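Tableware and Small Kitchen Goods: Table Layouts

Gallery page, maintained by Carola Hamann
Last revised in December

The layouts on this page use ordinary kitchen goods on a covered table. Each set is chosen from the shared stock, which now stands at 204 pieces, and is laid out before any sorting or stacking begins. The stock list is kept by Asanka Biswas. Pieces with chips on the rim are withdrawn and are not replaced one for one, so the numbers in older lists will not match the shelf.

Covering is brown paper, cut from the roll and laid flat with the long side parallel to the front of the table. Paper is changed when it creases or when the near corners start to lift. Tape is not used on the top face. Cut length for the large table is 1,870 mm. The small table takes an offcut.

Plates and bowls go down first, in rows, with enough space between rims for a hand to reach in from the side. Taller goods go toward the back. Pan handles are turned away from the front edge. Lids stay on their pans unless the layout sheet says otherwise.

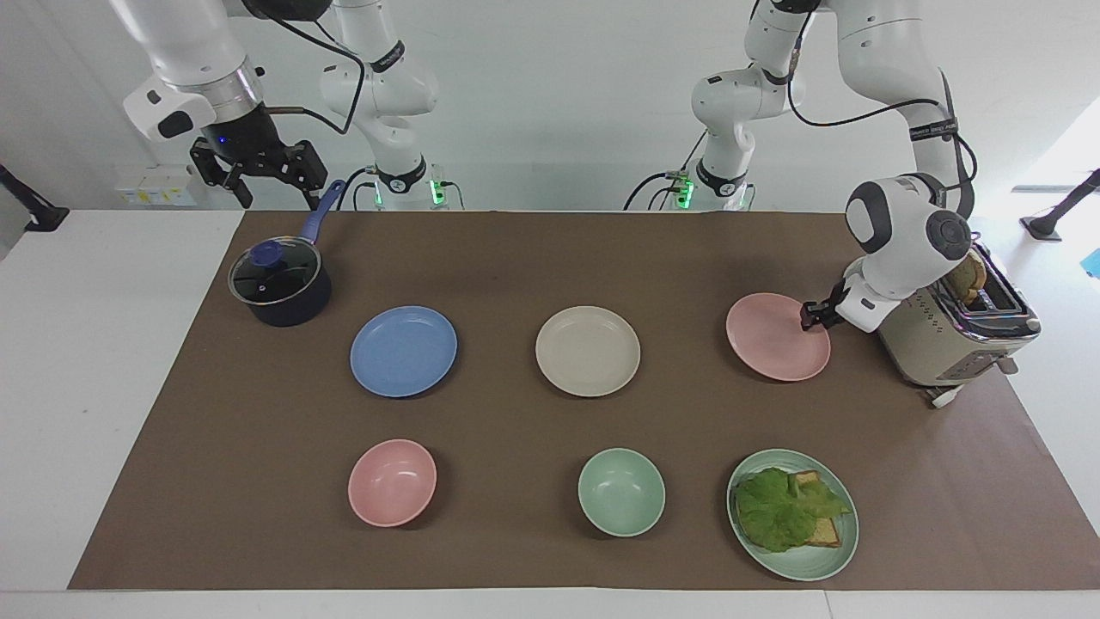 Mixed set on brown paper: four plates and two bowls in two rows, navy-blue saucepan with clear lid at back left, toaster. Pink plate gripped at its right rim.

Lidded pans are stored with the lid in place. The knob is checked for play at each change of set and tightened by hand. A glass lid with a loose rim is taken out of use.

The toaster counts as a fixed item. It keeps its position through a full series and is moved only when the paper is changed. Crumb trays are emptied before a toaster enters the stock.

Notes on storage

Plates: upright in the rack, sorted by diameter, then by color.
Bowls: nested, no more than four high.
Pans: bottom shelf, handles to the left.
Paper: roll stored flat, 70 cm wide, ends covered.

Layout sheets were drawn up by Lutfa Kanagaratnam and are numbered from 1 to 30. Sheets marked with an R have been revised and replace the earlier version. Corrections to captions go to Rizwan Gunawardena, with the sheet number in the subject line.

Next page: Trays, racks and drainers
Back to index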